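Gultano holds its open house in a Salinas office park in February, when the parking is free and the coffee is not. I went for Fetinora, its tabletop kitchen arm, which rents for $80 a day.

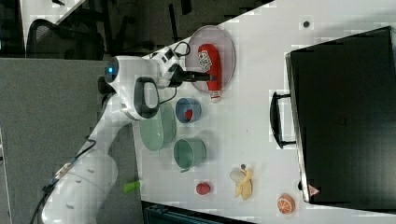 Ketchup within reach at the Fetinora table.

The pitch is that you set out any clutter you like and the arm copes. The clutter supplied was toy groceries. My own kitchen has more mail in it.

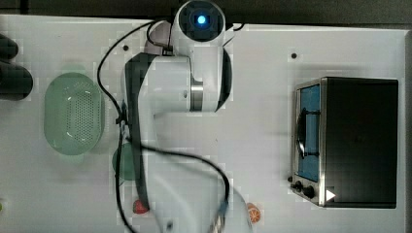
The arm in motion above the fruit.

Setup takes 19 minutes, according to the brochure, which leaves out the two people doing it. Support is by email until 7 p.m. – Pacific, I was told, with some pride.

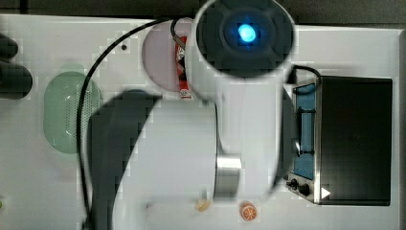 Plate, colander and toaster oven, from overhead.

I asked about the software, Pania, and got a login card and a pen. The pen works.
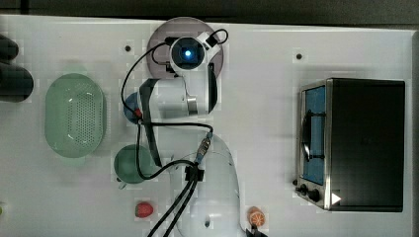
Would I rent one? For a training lab, yes, for a week or so. The manual is good and the cables need a better home. I left at noon, before the raffle.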